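Computer Tune-Ups, Cleaner Software and Other Things You're Told to Buy

Questions readers send us, answered by Gertraud Schnyder. Last updated July 27, 2022.

Do I need a registry cleaner?

I have yet to see one fix a slow computer. They scan for a few seconds and report 3,000 "problems," most of them leftover entries a few bytes long that Windows never looks at. The scan is free and the repair costs money, which should tell you something. I have seen cleaners remove an entry that a printer driver wanted back.

The shop says my PC needs a yearly tune-up. Does it?

Ask what's in it. When Engelbert Prantl took his desktop to Clellow last March, the tune-up was $70 and the itemized sheet listed a disk cleanup, a browser cache wipe and a "performance check." The first two he could have done himself in 15 minutes. The third was never explained, and he did ask. If a shop will write down what it's going to do and what you'll be able to notice afterward, fine, consider it. Clellow would not.

What about Wostano Booster? It has great reviews.

It has great reviews on pages that get paid when you click through. I ran it on two older machines and timed the startup before and after. One got a little faster, and so did the other one when I turned off the same startup programs by hand. The program also added itself to the startup list.

Will more memory help?

Sometimes, and this is one of the few upgrades I'll defend. Open Task Manager while you're doing whatever feels slow. If memory is nearly full, adding some will probably help. If it's sitting half empty, more of it will do nothing, whatever the salesperson says. Check how many slots you have and what type the board takes before you order — Tradix takes returns on memory but keeps a restocking fee. 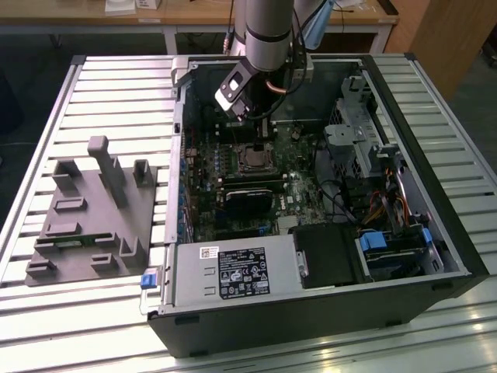
How often should I clean the dust out of a desktop?

Once a year is plenty for most homes, twice if you have shedding pets or keep the tower on carpet. Shut it down, unplug it, and use short bursts of canned air, holding the fan blades still with a finger. Skip the household vacuum.

Is expensive thermal paste worth it?

For a regular home computer I doubt you could tell. The fancy tubes are sold on a difference of a few degrees, measured under loads most people never run. If your processor is running hot, look at the fan and the dust first.

Should I pay for the extended warranty?

Bühler offered me one at checkout, around 11 percent of the price of the computer, for a third year of coverage. Read the exclusions. Mine left out the battery, the power adapter and anything they decided was "wear." I passed. Check whether your credit card already adds a year, too.

A pop-up says my computer is infected and gives a number to call. Is it real?

No. Close the browser. If it won't close, restart the computer. Don't call, even out of curiosity.

So when should I just replace it?

When it can't get security updates anymore, or when the repair quote is more than half the price of something comparable. Feeling slow isn't enough by itself — swap an old hard drive for a solid state drive first and see if you still want a new one.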